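Product review: Sisby slatted workbench, steel, 3000 series
Reviewed for the Komadcombe Repair and Reuse Service by Mei Dunleavy and Kaan Bozkurt
10/12/25

The Service was asked to assess the Sisby slatted workbench as a replacement for the solid-topped benches in its computer repair room. Two benches were bought at the normal price and have been in daily use since August. Sisby had no part in the review and did not see it before publication.

The bench arrives flat in a single carton. Assembly took two members of staff 32 minutes with the hex key supplied. The instructions are clear, although the drawing for the rear brace shows it the wrong way round. Once the feet are levelled the bench stands firmly, and the stated load of 300 kg is far more than our work requires.

Most of our work concerns office desktop computers, which are laid on their side for the replacement of memory, processors and power supplies. The metal slats hold a tower of this kind well. The case can be turned by hand to bring either end towards the technician, and it does not rock when pressure is applied to a connector. 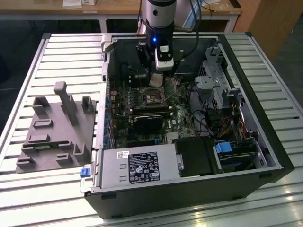 A Dell desktop on its side on the slatted top, with the motherboard and power supply uncovered.

Dust falls through the gaps and no longer collects under the case. Small screws do the same. We lost several in the first week and now use the Plovetti magnetic dish for all fixings. Sisby sells a catch tray for the underside, but it is priced separately and in our opinion ought to be included.

A bare metal surface also calls for some care. Loose boards should be placed on an earthed mat, never directly on the slats, and painted cases will mark if they are dragged. The bench is noisier than our old Strobel model — a dropped screwdriver can be heard in the corridor.

Cleaning is simple. A stiff brush followed by a damp cloth is enough, and neither bench has shown any rust.

The Service recommends the bench for general computer repair, provided that the catch tray is ordered with it. It is less suitable for fine soldering, for which the solid-topped Strobel will be kept. Enquiries about this review should be addressed to Mortimer Park, Equipment Office.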